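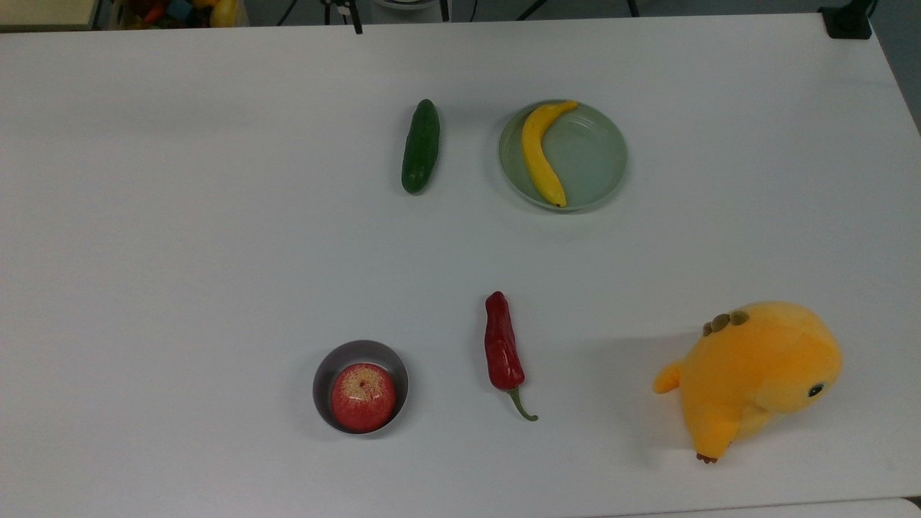 Plonach cucumber rule survives another summer

PLONACH — The town's produce show will keep its rule on straight cucumbers, after a meeting in June that ran 90 minutes and changed one comma.

The rule says a cucumber entered in the main class may not bend by more than the width of a pencil. Growers from Viller, across the river, have objected to it for years. They grow a curlier variety and have gone home without a ribbon every time, which they blame on the pencil.

Their petition carried 707 signatures, an impressive figure for a village with one stop sign. Plonach officials accepted it politely and asked whether any of the signers planned to attend the show. The answer was not recorded in the minutes, though a long pause was.

A compromise floated by Pagano Seed & Feed, which sponsors the tomato tent, would have created a separate class for "cucumbers of character." It failed after a debate over whether an ordinary straight cucumber would then be officially without any. Pagano says it will hand out its own prize anyway, a $42 store credit good on anything except fertilizer.

The comma, for those following closely, now comes after "stem."

Entries open at 8 a.m. on the first morning of the show, in the old Fimico warehouse behind the post office. The fee is $17 per household, with no limit on vegetables. Bananas and other store-bought fruit remain banned from all classes, a rule added after an incident both towns decline to discuss. Parking is free on the gravel side.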